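Hand-held gripper comparison: Tutino and Noltlow fingertips

The fingertip comparison on the hand-held units closed on October 13, 2021, after 231 logged grasps. Two pad sets were tried on the same parallel linkage: the Tutino pad, which is soft and slightly tapered, and the Noltlow pad, which is stiffer and has a square tip. Piret Sepp ran the sessions and Gerrit Jacobs handled the controller logs.

Each grasp was scored on closure, lift and release. The Tutino pads completed 111 grasps without a regrip. The Noltlow pads managed 90, and most of their failures came on soft goods, where the square tip pushed material ahead of it before the fingers closed. On thin rigid edges the order was reversed — the stiffer pad held its angle and the tapered one rolled.

We also changed the controller midway. The Deschamps board reports finger width at a fixed rate, while the older Kerkberg board drops readings when the trigger is squeezed quickly. Runs affected by dropped readings were repeated on the Deschamps board and only the repeats are scored. 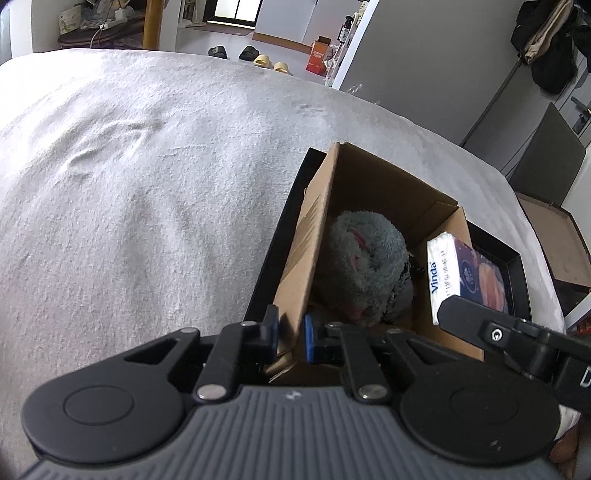

Gerrit Jacobs

Cardboard walls remain the awkward case. With one fingertip on either side of a box wall, closing force has to stay low or the board creases, and a plush toy or a tissue packet next to it calls for a different setting. Three force presets are now stored in the controller, and the operator selects one before closing.

The next round is planned for December and will use the Tutino pads with a thinner backing. Requests for additional test objects should go to Piret.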